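Flilness Community Help
Home automation and assisted living equipment
Topic: Readiness of household machines for routine kitchen work

Can a machine clear and reset a kitchen surface without supervision?
Posted by Maham Qureshi, October 10, 2023

I coordinate equipment purchases for a residential services organization that operates shared apartments for adults with limited hand strength. Our board has requested a written opinion on whether any currently available machine could take over light kitchen chores. The chores in question are returning mugs and plates to their places, moving a kettle back to its base, and keeping soap and pepper where residents can reach them.

We have received sales material from two suppliers, Brollov and Ovberg. Both state that their systems have been trained extensively in simulated homes before being placed in real ones. Neither document explains how performance in a simulated kitchen relates to performance in an occupied one. The Ovberg proposal quotes 2,803 completed practice runs, with no account of what was counted as complete.

I would be grateful for answers to the following. Is the technology ready for unsupervised daily use? If it is not, which parts of the work could reasonably be assigned to a machine today? Finally, what should we request from a supplier before agreeing to a trial?

Our apartments are open plan, with the kitchen surface in the same room as the dining table and sofa. Residents move about freely at all hours.

Phúc Lý
Member, Equipment Review Group

The short reply is that unsupervised use is not advisable at present for the setting you describe. Portions of the work may be suitable for a supervised trial.

Simulated rooms are a legitimate and useful stage of development. A supplier can rearrange the furniture, change the floor, and repeat the same task many times without breaking a single dish. The objects chosen are usually the ordinary ones that appear in any home, and they are placed close together on purpose, so that reaching for one item requires the machine to avoid its neighbors.
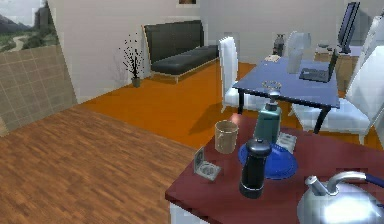
The difficulty begins with contact. A mug may be lifted by the handle or by the rim, and each choice affects where it can be set down. A flat plate offers very little to hold. A kettle changes weight according to how much water it contains, and a simulated kettle will only behave that way if the supplier has taken the trouble to model it. Shiny surfaces present a separate problem, as reflections can mislead a depth camera about where the edge of an object lies. In a simulation the position of every item is known exactly. In your apartments it will have to be estimated.

For these reasons our group divides kitchen chores into three classes when reviewing a proposal.

Class A: Moving dry, rigid, unbreakable items from one fixed place to another. Suitable for trial with staff present.

Class B: Handling ceramic or glass items, or any item standing close to others. Suitable for trial only where the supplier can show results from a physical kitchen.

Class C: Anything involving hot water, sharp edges, or a resident within reach of the arm. Not recommended.

Your kettle task falls under Class C and should be removed from the request. The mugs and plates fall under Class B.

Before agreeing to a trial, ask each supplier for the following in writing:

The number of attempts made in a physical kitchen, stated separately from simulated attempts.
The definition of a successful attempt, including whether a person was permitted to help.
A list of the objects used, and whether any were new to the machine.
The behavior of the machine when a person enters its working area.
The name of the party responsible for repairs and breakage.

We ordinarily ask for at least 100 physical attempts per object type. A figure of 2,803 is of limited value until it has been divided in this way.

Reviewer77

We had a Šimko arm on loan for 8 weeks. It was good with plastic cups and slow with everything else. Staff were faster. I would wait.

kestrel_housing
Registered Organization

I agree with the classification given by Phúc Lý and would add one point on cost. Our own trial required a staff member to remain in the room for nearly 100 percent of operating time, and this was not included in the supplier's estimate. The machine did reduce bending and lifting for that employee - a benefit worth recording - but it did not reduce paid hours. We have kept the equipment for stocking shelves in the pantry, where residents do not go, and will review the matter again in November.

Maham Qureshi

Thank you to all who replied. I have withdrawn the kettle task and forwarded the list of written requests to both suppliers. Brollov has acknowledged receipt. I will post their response under this topic if they consent to publication.

Status: Open
Replies are reviewed by a moderator before they appear.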